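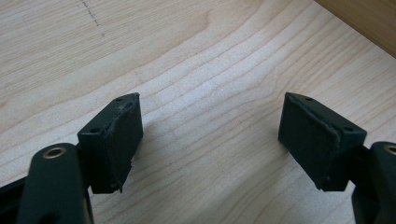 Helles Holz auf Tischhöhe: Platte bei Tirkham

Zu Besuch in der Tischwerkstatt Tirkham

25. Februar 2021

Ich wollte eigentlich nur eine Stunde bleiben. Am Ende waren es fast vier, und ich hätte gut noch eine drangehängt! Tirkham baut Tische, sonst nichts, und wer wie ich schon als Kind mit der Hand über jede Platte gestrichen hat, ist dort erst einmal beschäftigt.

Durch die Werkstatt geführt hat mich Yoon-hee Song. Sie ist seit der Gründung dabei und hat die schöne Angewohnheit, mitten im Satz stehen zu bleiben, in die Hocke zu gehen und von unten an eine Tischkante zu klopfen. Angefangen haben wir im Holzlager, das kühler ist, als ich gedacht hatte (Jacke anlassen!). Dort liegen die Bohlen auf Leisten gestapelt, jede mit Kreide beschriftet: Lieferung, Stärke und ein Kürzel für den Baum. Geduld gehört hier dazu, manche Stapel warten seit Jahren.

Dann der Zuschnitt. Laut, staubig, großartig. Für das Modell Rotent werden die Bretter so ausgesucht, dass die Maserung über die ganze Platte läuft, und dafür schieben zwei Leute die Bretter auf dem Boden hin und her, drehen eines um, treten zurück, schütteln den Kopf, fangen von vorne an. Ich durfte mitschieben und lag mit meinem Vorschlag daneben, aber immerhin nur um ein Brett. Der Rotent ist 730 Millimeter hoch, der kleinere Jeon steht für Kinder auf 462 Millimetern, und ich habe mich natürlich an beide gesetzt. Am Jeon mit den Knien fast an den Ohren, egal, ein wunderbarer Tisch!

Am längsten war ich in der Oberflächenabteilung. Yoon-hee hat mir zwei Probestücke hingelegt, eines geölt, eines geseift, und mich mit geschlossenen Augen fühlen lassen. Das geseifte ist stumpfer und irgendwie wärmer, beim geölten rutscht der Finger ein wenig. Mir gefällt das Helle, Zurückhaltende der Seife besser. Man sieht darauf zwar jeden Rotweinrand, dafür lässt sich eine Stelle zu Hause mit Schwamm und Seifenlauge wieder auffrischen. Nachschleifen immer in Faserrichtung, das hat sie mir gleich dreimal gesagt.

Mittags gab es Linsensuppe in der Teeküche, an einem Rotent mit Macken aus elf Jahren. Eine tiefe Kerbe stammt angeblich von einem heruntergefallenen Stechbeitel, und keiner will sie ausbessern lassen.

Praktisches: Die Werkstatt liegt am Ortsrand von Cetbridge, mit der Buslinie 77 bis zur Endhaltestelle, dann das Stück bergauf. Führungen nur nach Anmeldung, feste Schuhe sind Pflicht, Gehörschutz bekommt man gestellt. Im August gibt es wieder einen Tag, an dem Besucher ein eigenes Brettchen hobeln dürfen, Platz ist für 50 Leute. Ich habe mich noch auf dem Heimweg angemeldet.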